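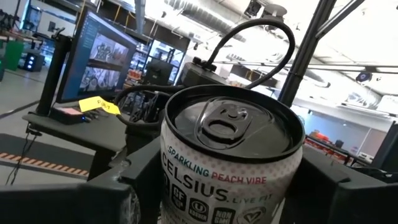
Saturday, cell culture room, then desk

Repeat of the Fakon viability assay on the lymphoma line. Third go. Aurel wants a number for the January group meeting and I don't think we have one.

Setup as before. Two 96-well plates, same passage, seeded Thursday evening by Nusrat. Drug series made fresh from the Halliday stock, vehicle control in column 2, outer wells filled with PBS only. Read at 48 hours on the Prilteck reader. Plate A read at 4:10 pm, plate B straight after.

Plate A looks nice. Too nice, if you ask me. Smooth curve, top dose nearly flat on the floor, and replicates so tight I went back to check the reader hadn't exported the same row twice. It hadn't. Plate B has the same shape but the whole curve is shifted to the right, and the vehicle wells drift down from row B to row G. If the controls slide like that I don't see how anyone can normalize to them with a straight face.

Things that could do it:
- cells settling in the reservoir during seeding. Nusrat says she mixed between rows. I believe her, but plate B was second and the tube had been sitting.
- incubator. Plate B was on the lower shelf, near the door.
- the multichannel. Channel 6 was pulling short in the fall and I can't find a record that anybody sent it out.
- the drug does less than we think and plate A is luck.

Aurel's view (he stopped by at 5) is that the shift is "within what you'd expect" and we should average the plates. Expected by whom? We have never measured plate-to-plate spread for this line. Averaging two curves that disagree gives a third curve that neither plate supports. Told him so. He said to put both on the slide. Fine, but then the control drift goes on the slide too.

Also read the Zuva paper again over lunch, the one everybody keeps forwarding. The headline is better response in relapsed patients. Enrolled 108, and the part people quote comes from a subgroup of 16. Nine of them responded. No comparison arm, and the subgroup isn't in the methods, so I assume it was picked afterward. Could still be real. I would like it to be real. It isn't a reason to change our dose range, though, and Consuelo's draft plan does exactly that on page 2. Left a note in the margin.

Count check: trypan blue on the leftover suspension, 91% by my eye, 84% by the automated counter. I don't trust the counter on clumpy cells and I don't fully trust my eye at six in the evening. Wrote both down.

Mycoplasma test on this line is overdue. Swab tube is in the door of the small fridge, labeled. Esben, can you run it with yours? If it comes back positive we can throw out the whole argument above and the last month with it.

Next:
1. Full plate of vehicle only, no drug, same seeding routine. If the drift shows up there, it's us.
2. Weigh water from all channels of the multichannel before anything else gets pipetted with it.
3. Swap shelf positions on the repeat.
4. Finbarr to code the tubes so I don't know which dose is which until after the fit. I know what I want plate B to say, which is a good enough argument for blinding.

No IC50 in the shared sheet until 1 and 2 are done. I took out the value somebody had pasted in from plate A. It's in my raw folder if anyone misses it.

Media is down to one bottle. Ordered more.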